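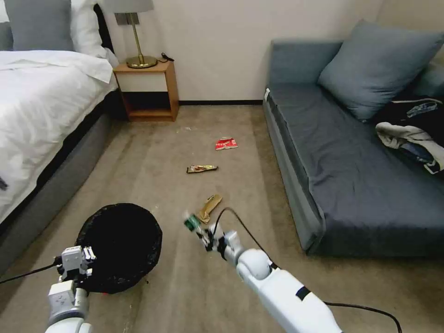

Wrappers on the carpet, bin at the ready.

Hi, I'm Siwan Ifans, and I run Castellanos, a small cleaning school for people who want to work in hotels and guest houses. I spent 13 years doing rooms myself, mostly early shifts, and I loved it more than my knees did!

We started with 2 students and a borrowed linen cart. Since then 151 people have finished the course, and plenty of them still drop in for coffee (and to tell me about the worst bathtub they've met so far).

The course runs four weeks. You'll learn beds, bathrooms, stain removal, and how to talk to a guest who comes back early - that one gets its own afternoon. Classes are small and start at 9 a.m., and you can wear whatever shoes you like as long as they're closed.

Our next group starts in September. Call or stop by and I'll show you the place.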